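The Arm Has a Desk Now

Posted May 22, 2020

I joined the returns and repairs side of Plasden thinking I'd spend my life picking up one thing after another and putting it in the right pile. Six months in, I mostly teach a robot arm to do it, and I love it more than I expected to! The project is called Ulia, and it lives in our teal room at the Flosau office, where we give it the kind of mixed-up table our returns people get every shift (dishes, boxes, whatever comes in).

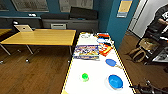 Are people losing their jobs over this?

So far our crew is the same size it was in August, but the jobs have moved. Two of the sorters now plan what the arm practices on, and they're better at it than the engineers, having handled 2,000 odd-shaped returns between them.

My own favorite part is the small hardware. Bowls are forgiving, while metal parts slide and shine and have edges in awkward places, so a hinge gets us all leaning in with our coffee going cold. I've spent 20 minutes arguing about the best spot to grip one. 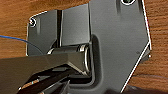
What I want next

More time with the Minami software, for a start. It lets the sorters change a task themselves, and six of us are signed up for the next training. I'd also like a second table, please and thank you.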